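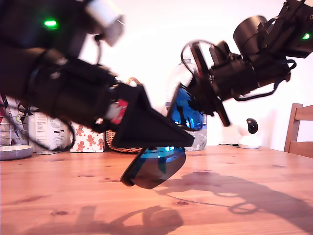 Friday, March 8, 2024. Reticulocyte lysate, fourth round of the ribosome stalling assay. The aim was to repeat the January result with the short leader mRNA and see if the 40S peak still builds up when the cap analog goes in before the transcript. Gels were poured the evening before and kept at 4 degrees under damp paper. Moved the gradient rack to the wooden table, the one with the dark knots in the grain, to free the bench for the fractionator. It was moved back before the spin.

Lysate: Ganarlow batch 19, thawed on ice, never refrozen. Transcript: Nikora construct, capped, stock at 300 ng/µL by absorbance. Checked it on a small agarose gel first. Single band, slight smear below it, same as last time. Beathag Sutherland thinks the smear is a folding artifact and wants a denaturing gel before we call it breakdown. Agreed, but not done yet.

Reactions were 52 µL each, assembled on ice in this order: lysate, amino acid mix, potassium acetate, magnesium acetate, cap analog or water, transcript last. Incubated at 30 degrees. Stopped with cold gradient buffer and cycloheximide. Tube C got the cap analog after the transcript by mistake. Kept it and relabeled it as the late-addition control.

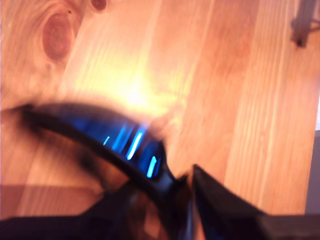 Gradients were the usual sucrose, 10 to 30 percent, made on the Warkodier mixer. The tilt setting had drifted again and the first pair came out with a visible step near the middle. Discarded those and remade them after resetting the angle by hand. The log sheet by the mixer should get the angle written in each time it is changed. The last entry is from January.

Spun in the swinging bucket rotor. Collected 23 fractions per gradient from the top, absorbance read continuously at 254 nm.

No inhibitor: 80S peak where expected, small 40S shoulder.
Cap analog first: 80S reduced, 40S shoulder higher and wider. Agrees with January.
Cap analog late (tube C): close to no inhibitor. Consistent with 48S complexes already formed on the message before the analog went in, but it is one tube.
No transcript: flat through the 80S region apart from the background we always get with this lysate.
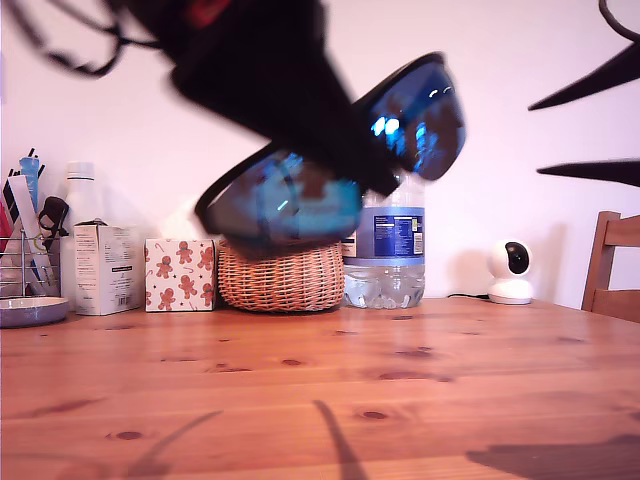

Gripper with the sunglasses, basket below.

The baseline climbs toward the bottom of every trace. Gisela Vergara suggests subtracting a blank gradient instead of fitting a line through the two ends. Tried both on the no-inhibitor trace. The blank gives a cleaner 80S area, and the 40S area barely changes. Will use the blank from now on and redo the January traces the same way, so that the two sets can be compared.

Western on pooled fractions for eIF4E and eIF4G: transfer was poor on the left side of the membrane, probably a bubble. The eIF4G lanes on that side can't be used. eIF4E is readable and sits mostly at the top of the gradient in all samples. Pools are at minus 80 in the Gourlay box, second shelf.

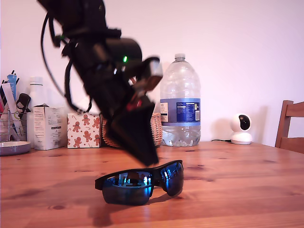 Arm over the table, sunglasses below the gripper.

To do:
Denaturing gel on the Nikora transcript.
Repeat tube C in triplicate, with the analog added at fixed times.
Rerun the eIF4G blot from the frozen pools.
Order sucrose and cycloheximide.
Ask Beathag if the uncapped version of the transcript is still in the freezer or has to be made again.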